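Mouse pad

A mouse pad (some folks say mousepad, and my uncle says mouse mat) is a flat sheet you slide a computer mouse around on. I've been buying and wearing these out since college, so I'll try to cover the basics!

The early ones were mostly there to help the ball inside the mouse roll evenly. When optical mice came along, plenty of people figured pads were done for. I kept mine. Glass and shiny desks still confuse a lot of sensors, and I like having a soft spot under my wrist.
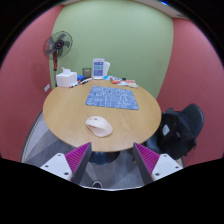
Cloth tops over a rubber base are the kind I see most. They feel slower, and they soak up coffee (ask me how I know). Hard plastic ones are faster and wipe clean, but they're noisy. My friend Kevin Duggan swears by a hard Brolelier he's had for 10 years, scratches and all.

Printed pads are their own little hobby. Companies used to give them away by the box, and the old Clurnel software one, with its keyboard shortcuts, still goes for silly money among collectors.

For cleaning a cloth pad I use cool water and a drop of dish soap, then let it dry flat overnight.

See also: Wrist rest, Trackball, Desk blotter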